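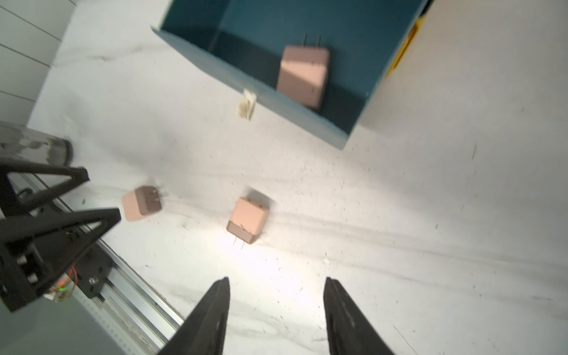
I got to Dretow's workshop on a Friday, October 9, 2020, a little early, and Marleny Condori was already fussing with a cable. She runs the pilot program for Weltier, the pick-and-sort kit I've been getting emails from readers about since September, and she talks fast, so forgive me if my notes are a bit of a scramble.

Weltier is sold as a box of parts for small shops: an arm, a two-finger gripper, a little camera that rides at the wrist, and the software that ties them together. You bring the table and the bins. I asked Marleny who buys it.

"People with a boring pile," she said, and laughed. "You have a pile of something, chargers, plugs, whatever, and somebody has to put the pile in a bin. That's our customer!"

Power adapters are their favorite test piece, and I wanted to know why, because they look like the easiest things in the world to pick up. (I said so out loud. Big mistake.)

"No, no, they're awful," she told me. "It's a cube, fine, but then it has prongs. It can land on its side, or with the prongs straight up. If the fingers close on the prongs you get a bad grip and it swings around. We want the fingers on the body."

Hok-lam Chiang, who writes the grasping software, came over with his coffee around then and took up the subject. He told me the wrist camera was the part they argued over the longest. The first version of the kit had only a camera looking down from overhead, and it kept losing the piece behind the gripper at the last moment. "Now the camera goes where the fingers go," he said. "You see the tips the whole way in. I wouldn't go back."

I asked about teaching it a new item, which is what most of you have written to me about. Hok-lam says you guide the arm through the job by hand, and that he likes to have 100 good runs before he trusts it alone. That sounded like a lot to me! He shrugged. "It's an afternoon. Put some music on."

And the bins? Any open-top bin will do, according to Marleny, though she'd like you to pick one color and stick with it while you're training. She also told me not to scrub the table down to showroom condition first. "Your table is going to have scuffs on it in real life, so let the thing learn with scuffs."

The pilot price covers 12 months of software updates and 3 support calls, and after that you pay per call, which I grumbled about. Marleny took it well. She said Fredy Alvarado on the support desk would rather answer a short email anyway, and that those are free.

My other complaint is the setup guide. I borrowed a copy to read on the train home and the section on mounting the rail lost me completely. Marleny says a rewrite is coming, with more drawings. I've asked her to send it to me when it's done, and I'll try the whole setup on my own bench with a bag of old chargers.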